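Tipoki Hasten home router, six months in

I bought the Hasten last May after our old modem started dropping calls every time it rained (yes, really), and I've been meaning to write this up ever since. We live out past Irbridge, where the cable line is old and the phone signal is patchy, so a box that flips over to mobile data when the line dies sounded like a dream.

Setup took me 22 minutes, most of it hunting for the password sticker. 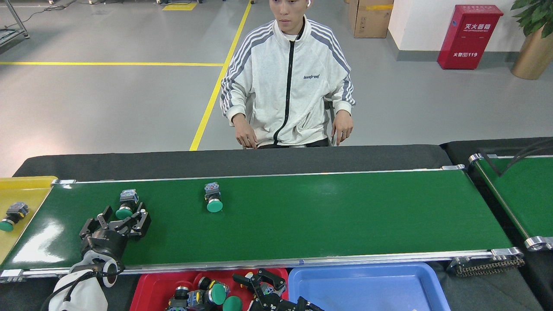

The switchover is the best part! I was on a video call with my sister-in-law Mereana when the line went out, and all I got was a tiny hiccup. Speeds on backup are fine for email and music, but forget movies. I paid $163 and I'd pay it again, though the data plan is extra and the app logs you out constantly, which drives me nuts. Wi-Fi reaches the garage but gives up at the back fence.

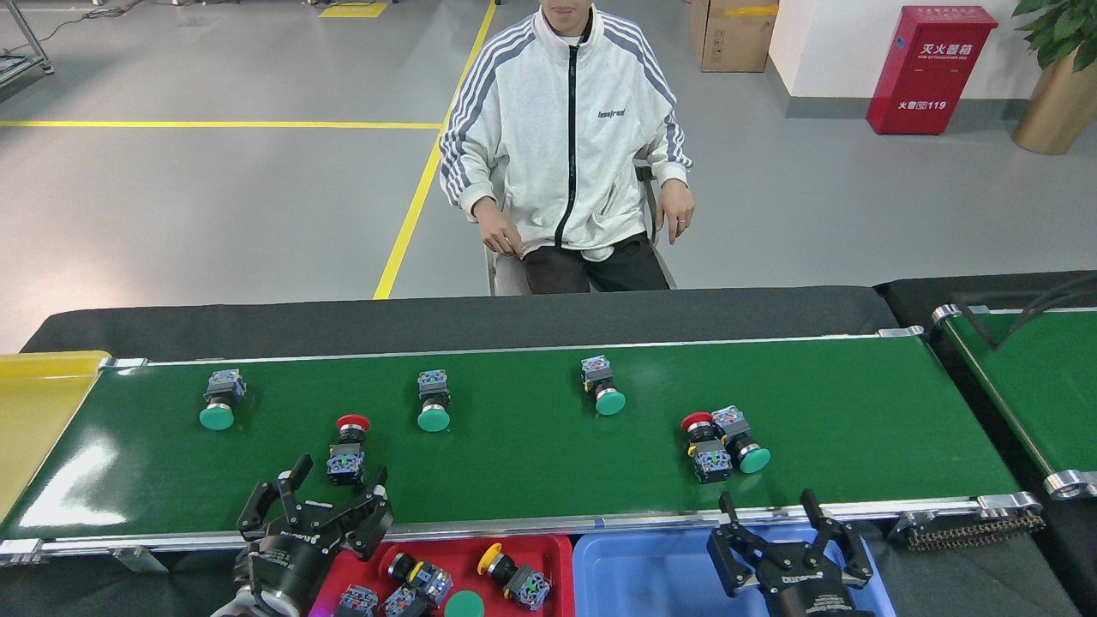
Push buttons on the green belt, with the red and blue bins in front.

One gripe: the status light is way too bright, so mine has tape over it. I'm keeping it anyway.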